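The Button Boxes, Finally Sorted

June 2020

I've been promising this page since January, when I first dragged all the button tins out of the hall closet and then just sort of stepped over them for months. Well, they're done! Every button I own has a place to live now, and since a few of you asked how I set it all up, I'm putting it in the gallery with the quilts and the doll clothes.

A little background first. Most of the buttons came out of a shop called Görtz that closed up when I was still in school. My aunt bought the leftovers in one lot, and they came to me in cookie tins, jelly jars and one very tired hatbox. I did count them, because I'm that sort of person, and the grand total was 3,451. Then I found a sock full of buttons in my sewing machine cabinet (don't ask) and the total went up to 3,520. I'm calling that final and I'm not looking in any more socks.

Sorting took me most of two weeks of evenings. I started out by color, which was a mistake – half of what I own is some kind of white or cream, and I ended up with one giant pile and a lot of tiny ones. So I swept it all back together and did it by size, then by number of holes, and only then by color. Shank buttons got their own group because they never lie flat and they drive me nuts mixed in with the others.

The plain shirt buttons were the biggest bunch by far, 1,358 of them. I kept out 500 for the kids' craft table at the Erlow fair, if there ever is another one, and bagged the rest by size. If you need shirt buttons, write to me. Please. I mean it.

My favorites are still the Brurnatine ones, the little marbled greens that look like hard candy. I have three complete cards of those and a handful of loose ones, and I've never had the nerve to sew a single one onto anything. The Emix snaps aren't buttons at all but they came in the same tins, so they stay with the family.

For storage I tried the jars again, and they do look pretty on a shelf, but you have to dump out the whole thing to find the one you want. What I like now is a clear box with a handle and lots of little compartments in the lid, and a deeper tray underneath.
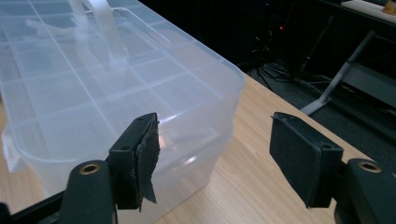

Small stuff goes up top and anything big or bulky goes in the bottom, so coat buttons, buckles, and the toggles I saved from my old duffle coat. I don't label the compartments. I tried it once with masking tape and the tape curled up, and with clear plastic you can see what you've got anyway.

One tip if you try this at home: don't fill the little cells to the top. Leave room to get a fingertip in there, or you'll be picking buttons up off the floor like I was. Mine are a bit over half full and that's plenty.

Next up are the zippers, which are in a shopping bag behind the door and are mostly knotted together. I'll add them to this page when I get to them – maybe by fall, if the garden lets me. The ribbon drawer is going to have to wait.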